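Looking after the fingers on a hand-held gripper

If you've got one of the Pálfi two-finger grippers, the fingers will need a bit of love every so often. The whole job takes me 17 minutes with the kettle on, and I'd do it every 50 hours of use – sooner if you handle a lot of fluffy fabric.

What you'll need: a 4 mm hex key, a soft brush, a lint-free cloth and a dab of light grease.

Step 1. Open the fingers all the way and brush along the ribs of both blue pads. Fleece fibres love to settle in there, and a clogged pad slips on thin cloth.

Step 2. Wipe around the silver pivots, inner and outer, then give each one the tiniest smear of grease. Go easy, as any extra will end up on somebody's good sheets.

Step 3. Check that the pads face each other squarely. If one leans, loosen its mount, nudge it over and snug it up again.

Step 4. Try it over something soft, like a folded garment on a bed, and stop with the fingers open on either side before you close them. 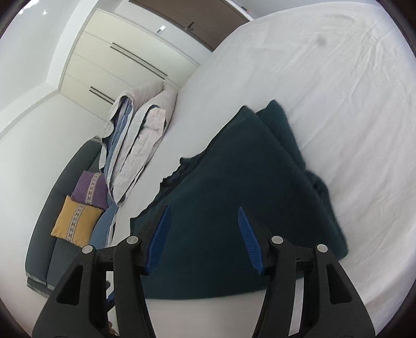

Step 5. Close the fingers slowly and feel for any catch or grittiness. If there's still a rough spot, go back to the pivots and have another go with the brush.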